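**Tariveck opens its gripper comparison bench to outside teams**

LIRKPORT, March. I'm Nele Teuber, I run the test group at Tariveck, and I've been told a press release should sound like a company talking. I wrote two of those and threw both out, so you're getting me.

The news first. Starting this month, Omotau, the simulated bench we use to compare grippers, arms, cameras and controllers, is open to people who don't work here. You send us a gripper model and a controller, we run them on the same tabletop tasks as everybody else's, and you get the full set of results back, the ugly runs included. Small labs and university groups pay nothing for the first round. Companies pay a flat fee that covers our compute and part of Huia's coffee.

Huia is Huia Hollis, who wrote most of Omotau and would like it known that she did not pick the name. (I picked the name. I still like it!)

**Why we built it**

We make fingertips and finger linkages. For years our customers would call and ask which of our grippers they should buy for fruit, or for kitchen stuff, or for "a bit of everything," and we'd answer from experience, meaning from whatever the last person had complained about. Then somebody at Wegener, the packing firm across the harbor from us, asked for a table of results. Same arm, same objects, same controller, only the fingers changed. We didn't have one. I said we'd have it in a month, and that was a silly thing to say.

Doing it on real hardware took forever. Swapping a gripper means recalibrating, and by the time you've got the second one mounted the light in the room has changed and the fruit has gone soft. So we moved the first pass into simulation and kept the real arm for checking. A gripper now has to get through 100 simulated trials per object before it gets any time on hardware. That one rule has saved us more arguments than anything else we've done.

**What the bench compares**

Everything happens on a tabletop with household objects on it. We keep the clutter in on purpose. A single object on a bare table makes every gripper look great, and then the customer puts a book next to it and the whole thing falls over.

There are 4 things you can change, and we only ever change one at a time:

- the gripper, including finger shape and pad friction
- the arm
- the camera setup, with one view from up close and one from farther back
- the controller

The rest stays locked to the same starting positions. If you want to change two at once, you can do that at home with the files we send you, but it won't go in the shared table.

I was the holdout on cameras, by the way. I thought the wider view would be plenty. Huia wanted the close one too, and she kept sending me runs where the wide view told you where the arm was and very little about what the fingertips were up to. She was right and I've said so in writing now, so she can stop bringing it up at lunch.

The apple is our opening task, and it's the one I'd tell any new team to start with. It's round, it's fairly big next to a pair of narrow fingers, and the approach from the top takes you right to the hollow by the stem, where there isn't much to hold on to. A controller that just drives down to the center of the object and closes will often look fine until the moment it matters.
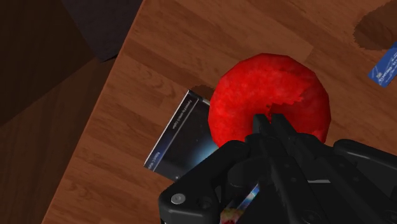 Narrow black fingers at the top of the apple, with a book and other things sharing the table.
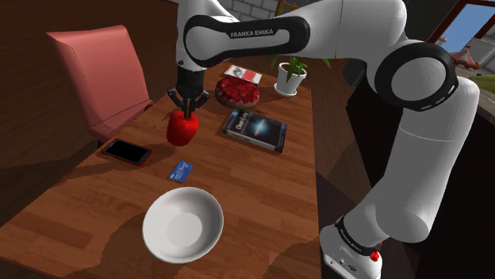
**Can I enter a gripper if I don't have my own controller?**

We'll run it with our baseline controller, which is plain and a little slow and treats every gripper the same way. Your results get listed under the baseline heading so that readers can compare them with other hardware-only entries. If you write a controller later, send it in and we'll run the same trials again and list the two side by side.

**What we've learned so far**

In the lead-up to opening the doors we logged 709 complete runs with our own designs, and I've read more of those logs than is good for a person. A few things stood out.

Pad friction matters less than I expected and finger opening matters more. We'd been selling softer pads as the fix for round objects, and they do help, but a wider opening with ordinary pads beat a narrow opening with our best pads on the apple nearly every time. That's awkward for us, as we sell the pads. It's in the table anyway.

Approach angle is where controllers really split apart. The straight-down ones are easy to tune and easy to explain to a customer. The ones that tip the wrist a little before closing do better on fruit and worse on flat things like books and cards. We don't have one controller that wins on both, and if you do, please, please send it.

Flat objects are still miserable. Getting a fingertip under a card on a table is hard in simulation and harder on the real arm, where the tabletop has tiny dips we never modeled. I'd treat any flat-object score in the table as a hint for now. Huia is working on the contact settings and gets a certain look when I ask how it's going.

And shadows! I had no idea how much trouble shadows would cause. The arm throws them over the table as it moves, and a vision controller that was trained in flat, even light can take the dark patch for part of the object. We left the shadows turned on for every scored run. One of our own controllers dropped several places the day we did that, and it has been a useful kind of embarrassing.

**How far to trust a simulated score**

Fair thing to wonder about, and I'd rather bring it up before a reporter does. A simulated score tells you how two setups rank against each other under the same conditions. It doesn't tell you how many apples per hour you'll move in your building. The gripper that came first on our simulated apple task also came first when we mounted it, and second and third place swapped. I think that's decent, and I wouldn't bet a production line on it.

So each result in the shared table carries a mark showing whether it's been checked on hardware. Most haven't been yet. We have one arm for that work, the queue is long, and Wegener gets first turn because they asked first and have been very patient with me.

**What Huia says**

I asked Huia for a quote and got this by text message: "Please tell people to check the finger collision shapes before they send a model. Half of what looks like a bad gripper is a bad mesh." I asked for something a bit more quotable and she sent the same thing again with a period at the end of each word. So please check your finger collision shapes.

What she means, if you haven't run into it, is that the shape you see and the shape the physics engine uses can be different. A gripper can look like it's touching an object while the engine thinks there's still a gap, or the other way around. We have a small checker script that draws the collision shapes over the visible ones. It comes with the entry kit and runs in less time than it takes to read this paragraph.

**How to enter**

Write to the test group at Tariveck in Lirkport and ask for the Omotau entry kit. You'll get the tabletop, the object set, the baseline controller, the checker script and a sample entry you can copy. Send back your gripper model with masses and joint limits filled in (please don't leave the masses at the default, we can tell), your controller if you have one, and a contact person who answers email.

The first round has room for 115 entries. We'll take them in the order they arrive, and if we run over, the rest go to the front of the next round. Results go to each team privately first. You get a chance to look them over and tell us if we set something up wrong, and then they go in the shared table. You can't pull an entry because you don't like the score, and that goes for us as well. Three of our own grippers are sitting in the lower half right now with our name on them.

Camera makers are welcome too, although that part of the bench is younger and rougher. If you want your camera compared, we need the lens data and a noise profile, and we'll probably have questions for you that show how new we are at it.

**About Tariveck**

Tariveck designs and makes gripper fingers, pads and linkages for small robot arms. We're based in Lirkport, in a building that used to store rope. The test group is small and loud.

**Press contact**

Nele Teuber, test group, Tariveck, Lirkport. Mornings are best, before 11 a.m., because after that I'm usually in the lab with my phone in a drawer. For technical questions about Omotau ask for Huia Hollis, and if it's about collision shapes, run the checker first.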